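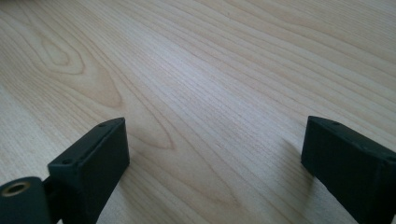

Okay, slide one, hi everybody. Say who I am, keep it short, they've already sat through lunch.

Start with the night of the 266 emails. I run fixtures for an amateur league – 21 clubs, one spreadsheet, me. In July the Sudex ground lost its floodlights and every evening kickoff there had to go somewhere else. Ask for hands: who's had to move a match in the last year? Wait for the groans.

Then the Kleinschmidt game. We moved it to a Sunday morning, I told both clubs, and I forgot the referee. Poor Branislav Machala drove 90 minutes on the Saturday and found a locked gate. (Pause here, people laugh.) He still takes my calls, bless him.

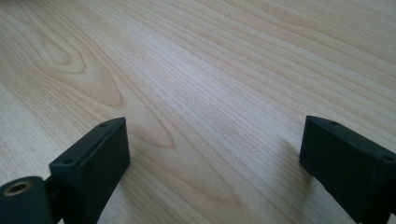

So what do we do differently now? Any change needs 3 yeses before it goes on the website: home club, away club, referee. Silence doesn't count as a yes! Burgi Lanz pushed for that one and I fought her on it for weeks. She was right.

Next slide, the cup replay. Skip if I'm running over. If not, tell the Clamik bus story, but leave out the part about the driver.

Money question will come up – who pays when a team has already booked travel? We split it down the middle. Clubs grumble. I don't have a better answer yet, so ask the room what they do and write it down this time.

Sign-up sheet for the fixtures swap list is by the door.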